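Bridemard cell: second progress report to Dalano
Prepared by Milagros Huamán, cell maintenance, Ancombe site
Period covered: March to June

1. Status
The arm is in service on the cable-handling task. Both finger pads were replaced in April with the textured type, and the wrist camera was refitted on a stiffer bracket made by Altıntaş. Gus Brannigan recalibrated the camera to the gripper after each change. The offset file is now stored with the pad serial numbers, as agreed at the last review.

2. Gripper maintenance
Pads are inspected every 200 cycles and changed at 1,000, or sooner if the ridges have flattened. One early change was made in May after the left pad began to lift at the base. The adhesive had been applied over residue from the old pad. Lucero Bedoya has added a solvent wipe to the procedure.

3. Desk set-up
The working surface is a desk set against the wall, with a power strip on the right-hand side and a charging cable plugged into an adapter. The approach is made with the fingers fully open and the cable in the gap between them. Closing speed has been reduced to 80 mm/s for thin cable.

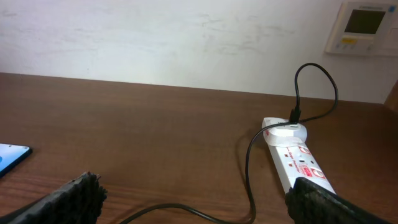 How often does the wrist camera need recalibrating?
After every pad change, after any collision stop, and otherwise once a month. The routine takes some 25 minutes and can be done by one person with the arm in manual mode.

4. Faults
Three collision stops were logged, all during descent towards the desk. The cause was a tool length left at the value for the old pads. Fidelina Condori corrected the entry and the fault has not recurred in 310 cycles. A worn strain relief on the camera lead was also replaced. The spare lead is on order.

5. Next period
Wrist joint grease is due in July. Maritza Mamani will compare the two pad materials for wear at the reduced closing speed. No change to the budget is requested. The cost of the additional pads falls under consumables.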